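The Table at the Foot of the Bed

Jun 1, 2024

I have been meaning to write about the bedroom table for weeks now, and every time I sit down to do it I end up clearing the thing off instead (which I suppose tells you most of what you need to know!). But I have a cup of tea and a quiet morning, so let me try.

When I moved to Dallville I had 14 boxes and very little idea of where anything would go. The kitchen came with a counter barely wide enough for a kettle, so the table went into the bedroom, close to the bed, and it has been my breakfast spot, my desk and my snack bar ever since. My mother thinks eating next to a duvet is asking for trouble. She may be right, but I do love a cup of something with my feet up on a Sunday kind of morning, whatever day it happens to be.

The cloth was the first thing I bought for it. It's white with tiny flowers in pink and yellow and purple, and I found it at Cordier, the little housewares shop behind the bus station, for 3 dollars. I went in for a dish rack. I have bought plenty of sensible things since then and I couldn't tell you a thing about most of them, but I still smile at those flowers when I come in with my shoes in my hand.

The trouble is the drinks. I'm a person who cannot walk past a carton with fruit on it, and the grocery on Mokano Street has a whole aisle of milk drinks and coconut water, and yogurt in tubs far too large for one person. I come home, I put it all on the table "just for a minute" – and there it stays, along with the bag from something else and the wrapper from whatever I ate on the way. Things get knocked over and I let them lie.

So I have made myself a small rule, and I'm 20 days into it. Before bed, anything empty goes out, anything unopened goes to the kitchen, and the cloth gets a good shake out the window. It takes no time at all. The teddy bear pillows watch me do it, looking pleased with themselves.

The nightstand is another matter. Clothes go on top of it, more clothes go on top of those, and the two drawers underneath have plenty of room in them, as I know perfectly well. I've given myself until July for that one, and for the floor by the wardrobe too.

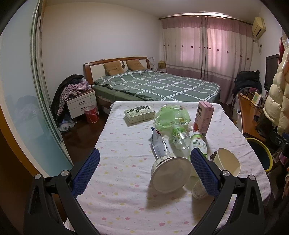

My other plan is a tray, one with a bit of a lip so I can carry the whole lot to the kitchen in one trip. I've been looking at a bamboo one from Runport, though I keep going back and forth on the size – the large one would cover up nearly all of my flowers, and the small one wouldn't hold a yogurt tub and a cup together. If any of you have one, do tell me how it has held up. I'll measure the table tonight, once I've cleared it.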